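Baggage belt loader hire: frequently asked questions

Which aircraft can the Judon loader serve?
Any narrow-body type with a hold sill inside the loader's height range. Containerised holds need a separate high loader, which is booked on another form.

How much notice is needed?
Six hours for a stand already on the Numico schedule. Requests for a stand change are taken by phone on extension 3128.

Who may operate the loader?
Staff holding a current apron driving permit and the Judon type card. The card lapses after 42 weeks without a logged shift.
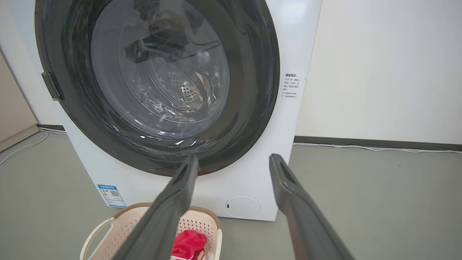

What is the maximum load on the belt?
300 kg, spread over the full length. Single items over this weight go by the Luretti lift.

When is the equipment serviced?
Every Thursday, on the night shift. Loaders due for service are shown in grey on the schedule and cannot be reserved.

How do I report a fault?
Press the stop button, chock the wheels and ring the apron desk. Written reports go to Ultan Phelan before the end of the shift.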